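Filed under: Home & Office > Furniture > Tested
14 comments | 70 shares

The Mellstead low table, six weeks on
Reviewed by Lewis Nisbet

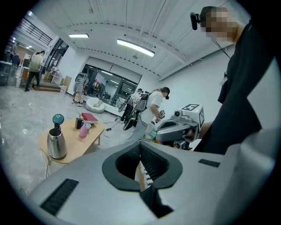

I bought the Mellstead in June, after my old coffee table lost an argument with a filing cabinet. It was listed as "occasional", which I took to mean it would occasionally hold something. Low tables lead a hard life in any shared room, and most of them turn into the place where stuff gets put down by people who fully intend to come back. Electric kettle, teal bottle, pink spray bottle, pens, a red book: a perfectly normal spread, and a light wooden top carries it without looking like a garage sale. On my old dark one the same collection would have looked like evidence.

Mine cost $95, delivered flat. Assembly took an evening and one phone call to Mawuli Atinga, who owns a proper hex key and is generous with it. The one in the box is made of something closer to licorice. The instructions number the legs 1, 2, 4 and 5. I have four legs and have decided to leave it there.

On the good side, it doesn't wobble, even on tile. The height suits anyone sitting on a cushion or a beanbag, and the colour hides dust better than I deserve. The finish has survived a kettle, two mugs without coasters and my nephew's felt markers, though the green took some rubbing.

Cables are the weak spot. There's no tray, no clip and no hole, so anything plugged in simply dangles underneath, and the power cord wanders off across the floor in search of ankles. I stuck on a pack of Tunico hooks, which held for almost a week. Voten makes a similar table with a channel along the back rail, but it's uglier and comes only in a shade they call Oatmeal, a grey.

You'll also be crouching. Making tea at shin level is fine at 25 and an event at my age. If your knees have opinions, buy something taller.

Would I get another? Probably, for the spare room, once it drops below $70 again.

Score: 7/10

Was this review helpful? Yes (500) No (9)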